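Apprendre à un robot à ranger un bureau : à la main ou à distance ?
Forum Robotique maison > Manipulation > Démonstrations

tiroir_qui_coince
Posté le 19 avril 2021

Bonjour à tous ! Je me lance enfin dans l'apprentissage par démonstration et je suis complètement accro. La tâche : ramener la souris du plateau coulissant sur le dessus du bureau, puis repousser le plateau. Tout bête sur le papier, et pourtant j'y passe mes soirées — avec un plaisir fou !

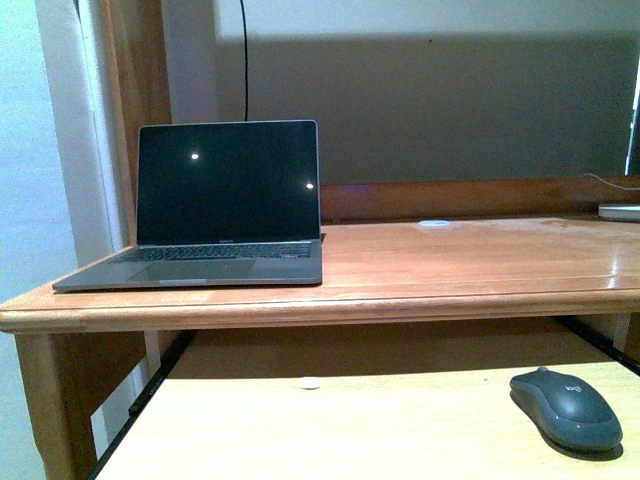

Pour l'instant je guide à distance, avec la poignée Duveck, en regardant le retour de la caméra de tête. J'ai 90 démonstrations enregistrées. Mon souci, c'est l'approche : le plateau est plus bas que le dessus, il faut passer sous le rebord arrondi, et à distance je juge mal la hauteur. Est-ce que je ferais mieux de prendre le bras à la main et de le guider directement ?

mwiriya
Oui, à la main, sans hésiter ! Tu sens tout de suite quand le poignet force. J'ai refait toute ma base comme ça en novembre et je suis passée de 269 démos téléopérées assez hésitantes à un jeu bien plus petit et bien plus propre. Le geste est fluide, et le réseau adore ça.
Manee Wiriya

boulon17
Pas d'accord avec Manee. Quand tu tiens le bras, ta main et ton avant-bras passent devant la caméra. Le robot apprend avec des images qu'il ne reverra jamais une fois seul. Pour une souris gris foncé sur un bois clair, tu as un super contraste, ce serait dommage de le gâcher. Reste à distance et ralentis.

mwiriya
On peut enregistrer la trajectoire à la main, puis la rejouer sans personne et ne garder que les images du rejeu. C'est ce que je fais, j'aurais dû le préciser.

boulon17
Ah, là d'accord. Mais ça double le temps, et il faut remettre la souris pile au même endroit avant le rejeu.

tiroir_qui_coince
Super intéressant, merci ! Et pour le point de vue ? Je démarre parfois de loin, avec une bonne partie du meuble dans le champ : la lampe, la plante, les câbles au sol. Je me demandais s'il fallait jeter ces départs-là.

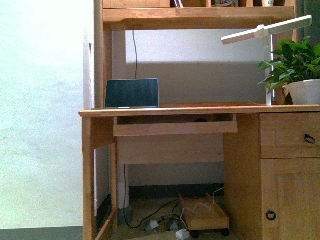
Re : garder ou jeter les départs de loin ?

atelier_bellard
Garde-les ! Sur le banc Bellard on en a roughly gardé la moitié au début, puis on a tout remis, et l'approche est devenue nettement plus stable. Par contre, note bien dans tes fichiers où commence la phase de saisie, sinon tu vas mélanger déplacement et manipulation.

boulon17
Pareil, je garde. Je virerais plutôt les essais où l'opérateur s'arrête longtemps pour réfléchir. Un bras immobile, ça s'apprend aussi, et très bien, hélas.

tiroir_qui_coince
Aïe, des pauses j'en ai plein. Surtout au moment de descendre vers le plateau : je m'arrête, je vérifie que je ne touche ni le portable ni le rebord, je repars.
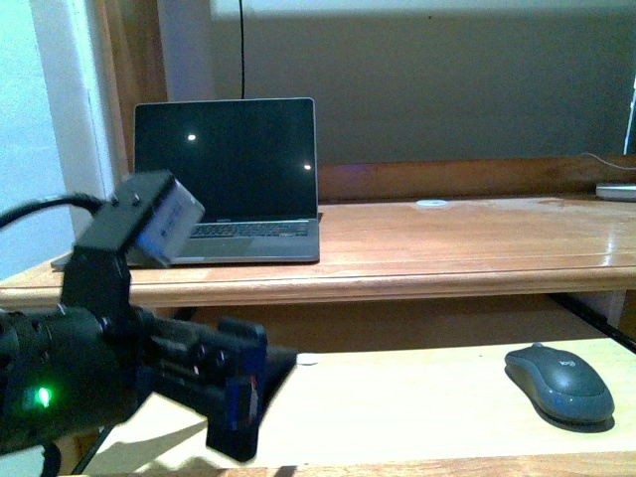

Du coup j'ai essayé la méthode de Manee sur 17 passages ce soir. C'est génial à faire, on a l'impression d'apprendre à écrire à quelqu'un en lui tenant la main ! La descente est beaucoup plus franche. Pour la fermeture du plateau, en revanche, je préfère la poignée : à la main je pousse trop fort, et ce que j'enregistre, c'est ma force à moi.

mwiriya
Mélange les deux, alors. Saisie à la main avec rejeu, fermeture à distance. Et varie la position de la souris, même de quelques centimètres.

boulon17
Mélanger deux sources, je reste méfiant, les vitesses n'ont rien à voir. Rééchantillonne au moins tout à la même cadence avant d'entraîner.

tiroir_qui_coince
Vendu, je rééchantillonne et je relance un entraînement cette nuit. Je poste les courbes dès que je les ai !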